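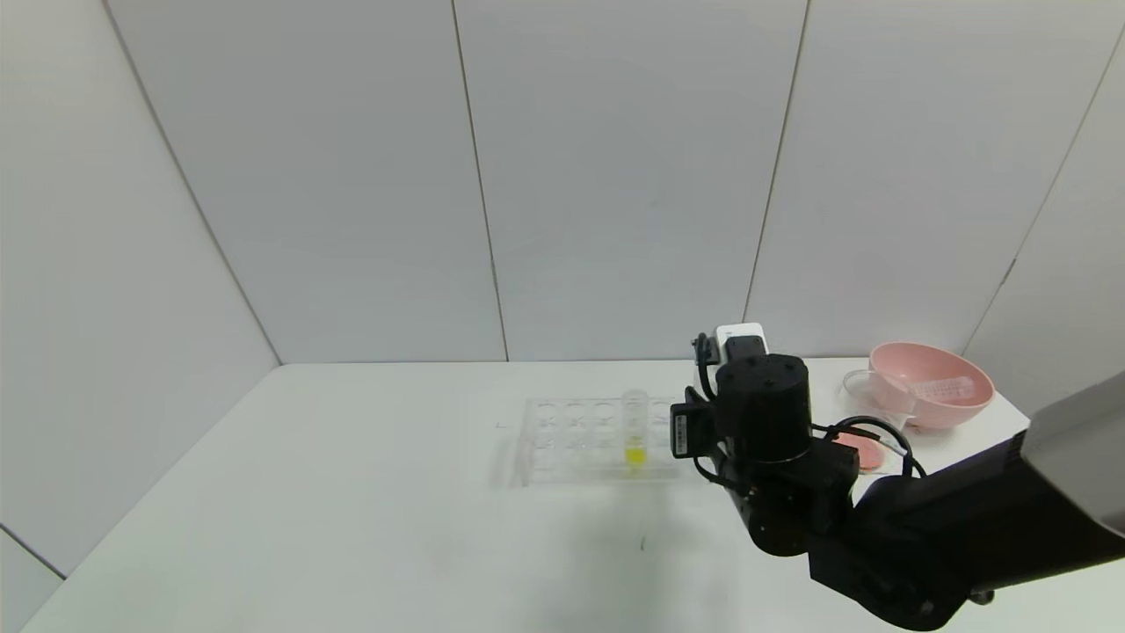 Puesto de preparación con gradilla transparente y tubo de ensayo. Laboratorio docente de Nollance.

Quiénes somos

El Instituto Nollance es un centro privado de formación técnica dedicado a la enseñanza de las ciencias de laboratorio. Imparte ciclos de análisis químico, control de calidad y preparación de muestras, y acoge cada curso a 200 estudiantes, distribuidos en turnos de mañana y tarde.

El centro inició su actividad en el edificio Drorklow con una sola aula y un almacén de reactivos. En la actualidad dispone de 4 laboratorios, una sala de balanzas y la biblioteca técnica Wijaya, abierta también a antiguos alumnos previa solicitud en secretaría.

Nuestra forma de enseñar

La formación comienza por el material básico. Durante las primeras semanas el alumnado aprende a etiquetar, a colocar los tubos en la gradilla, a leer un volumen pequeño a la altura de los ojos y a dejar la mesa despejada al terminar. Las superficies de trabajo son blancas, lo que facilita apreciar el color de una disolución y advertir cualquier salpicadura.

Cada estudiante lleva un cuaderno de prácticas, que se revisa en junio y forma parte de la calificación final. Los grupos de laboratorio no superan las 9 personas por docente.

Equipo

La dirección académica corresponde a Ningsih Entili. Ridwan Lumenta es responsable de los laboratorios y del plan de seguridad - documento de lectura obligatoria antes de la primera práctica. Zoia Didenko coordina el área de química analítica y Baoshan Zou, las prácticas externas, que se realizan en empresas y centros colaboradores de la red Vorkirar.

Visitas y admisión

Las familias y los futuros estudiantes pueden visitar las instalaciones con cita previa. Las solicitudes de admisión se presentan en secretaría, de 9:00 a 14:00.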